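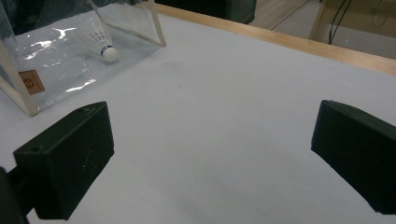

Vurkcombe, 14 Aug 2024

HESANCE PUTS THE DISPLAY BOX ON TRIAL, AND ADMITS IT MAY NOT NEED ONE

Hesance, the Vurkcombe sports keepsake shop, will open a small show this month on the clear box and what people put in it. Entry is free. Visitors are asked to bring their doubts.

The show is called Worth Boxing? and was prompted by the shop's own order book. Over the past year Hesance sold 3502 display boxes, more than it sold of anything to go inside them. Some of those boxes, we suspect, are still holding nothing.

The first piece on show is a white badminton shuttlecock with a thin dark blue band, kept in a clear plastic box edged with strips of light wood. It has no signature and we make no claim that it won anything. We would like to know whether it looks any more important behind plastic than it would at the bottom of a sports bag. Opinion in the shop is split.

We have grumbles about the boxes too. Clear sides catch the light, and a bright streak of glare can hide the very thing you paid to show off. Thin plastic creases. Wooden edging looks warm on a shelf, but it also covers the corners, where a good view would be handy. Makers in our trade are fond of the word "museum" and we have dropped it from our own labels until someone can tell us what it means.

Visitors will be able to compare 18 boxes, among them plain ones from Aguiar and wood-edged ones from Kurance, on bare pale tabletops with no spotlights or velvet. If a box only looks good under shop lighting, customers ought to find that out before they get it home.

Anyone may bring one object of their own and try it in up to 3 boxes. Staff will give a frank view on whether it needs a box at all. A shelf and a duster will be suggested where they would do the job.

Hesance has printed 1600 copies of a free leaflet on keeping small sporting items at home, covering dust, sunlight and when to give up and play with the thing.

Worth Boxing? runs at the Hesance shop in Vurkcombe until the end of August, during normal shop hours. No booking needed. Press enquiries should be made at the counter.

ENDS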